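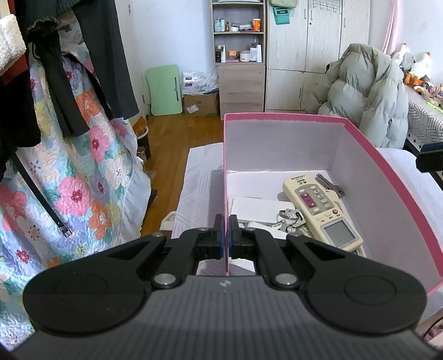 Fokix hand-held gripper on the left wall of an open box, remote control and keys inside.

Home | Grippers | Methods | Support

Fokix Hand-Held Gripper
Last updated: Friday, December 30, 2022
Reading time: 5 min

Two fingers, bluish on the inside, and a person to carry them about. The Fokix is for collecting manipulation demonstrations in places where your robot arm would not fit through the door, or would not be welcome if it did.

Why box walls? Thin edges were the weak spot in our Miketti policy. Trained on 80 demonstrations per task, it grasped the middle of things very nicely and treated the rim of a container as a rumor. Védís Nørgaard's fix was dull and it worked: let the operator pinch the wall, pause, then move the box with whatever happens to be in it. Add 15 of those wall-first demonstrations to each task and retrain. In the Hjaltested trials the policy then moved the box in 12 of 15 attempts, up from 5. Two of the three failures were the same box, which we have stopped taking personally.

Sayaka Hayashi tried the same recipe on soft bags. It did very little. If your work is mostly bags, save your money until the March release.

What you get: gripper, two sets of finger pads, and the Coria software for trimming and replaying demonstrations. Coria will also flag a pause it considers too long. It has opinions. You can switch them off under Settings.

Robot arm sold separately, by somebody else.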